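Projects > Palomino > README
Last updated: August

# Palomino

Scene breakdowns for Deketstead, a 10-part TV thriller about a town that votes to forget its own flood. Written by Margit Engebretsen, who would like it known that episode 5 made sense in her draft.

## Contents

- `scenes.csv`: 131 rows, one per scene
- `cast.csv`: who is in what, and whether they are dead yet
- `notes/`: Elin Gronow's continuity notes, unedited for temper

## Known problems

Clurnville is spelled three ways. The mayor dies in scene 84 and chairs a meeting in the next one. Abelardo Bermúdez calls this a flashback.

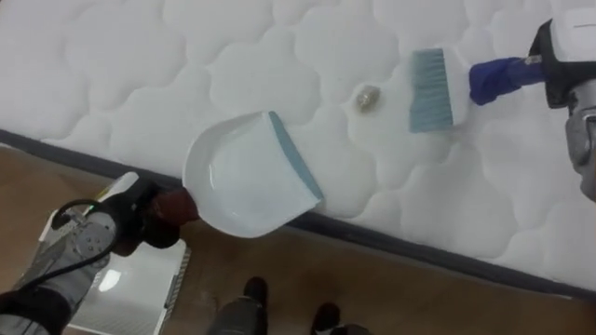
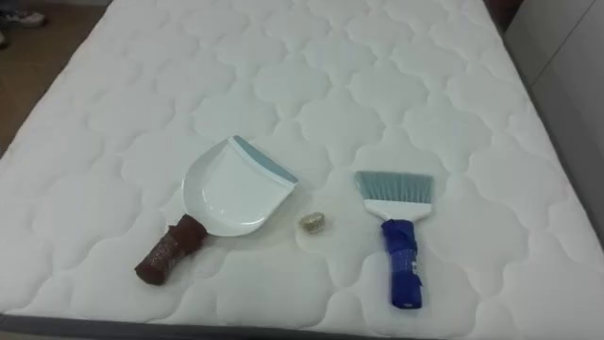 Both: dustpan, hand brush and crumpled scrap on the white mattress.

Tags: TV drama, scripts, continuity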